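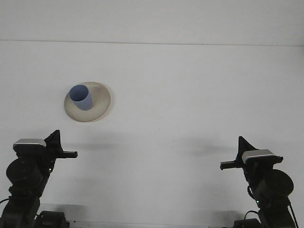 Progress Report to the Equipment Fund: Tenisari Tabletop Handling Project

Period covered: second quarter of the award

1. Purpose of this report

This report sets out the progress made under the equipment award to the Tenisari project, the position of the budget at the end of the period, and the purchases proposed for the next. It follows the headings in the award letter. The technical annex has been sent separately.

2. Work carried out

The two-arm station at the Rakdale site was in regular use throughout the period. Work was limited to ordinary tableware, starting with a blue cup and a cream plate, as agreed at the last review. In total, 498 handling trials were logged. Trials in which the operator had to step in are included in that figure and are marked in the log.

The first month was spent largely on setup. The tabletop was refinished in white to match the wall behind it, and the arm positions were measured again after the work surface was moved. Logged trials began once both arms had passed the site safety check.

3. Equipment position

The station has two black arms, each with a parallel-jaw gripper, and both remain in service. Gripper fingers are the main running cost. The original budget treated them as a one-time purchase, and this was an error in our planning. Four sets were replaced during the period, and the cost was met from the small parts line.

Cabling also needs attention. On the present layout, cables run outside the arm links and hang in loops near the wrist. They must be checked before each session, and the time this takes was not allowed for in the staffing estimate.

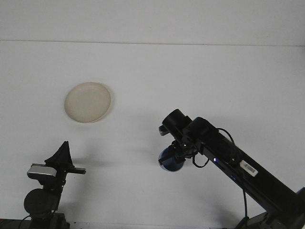

We have asked Pistex, our current supplier, to quote for cable guides and clips that can be fitted without removing the arms from their mounts. A second quote has been requested from Minami so that the purchase meets the fund's rules on competition. Minami has also offered a service plan covering wrist motors and grippers for 12 months. We have not accepted this offer – the terms on shipping and loan units are still unclear.

4. Budget

Spending on major equipment is within the approved amount. The small parts line is overspent, for the reason given in section 3. We request approval to move the unspent portion of the furniture line to small parts. No increase in the total award is sought.

5. Purchases proposed for the next period

Spare gripper fingers, to be held on site: 4 sets
Cable guides and clips: 2 sets, one per arm
Replacement wrist motor: 1, to be ordered only if the service plan is declined

The spare fingers are the first priority. Delivery in the last period was slow, and work stopped twice while parts were on order.

6. Matters for decision

The fund is asked to approve the transfer described in section 4 and to confirm whether a service plan may be charged to the equipment award or must be met from running costs. A reply before the end of August would allow orders to be placed while the present quotes remain valid.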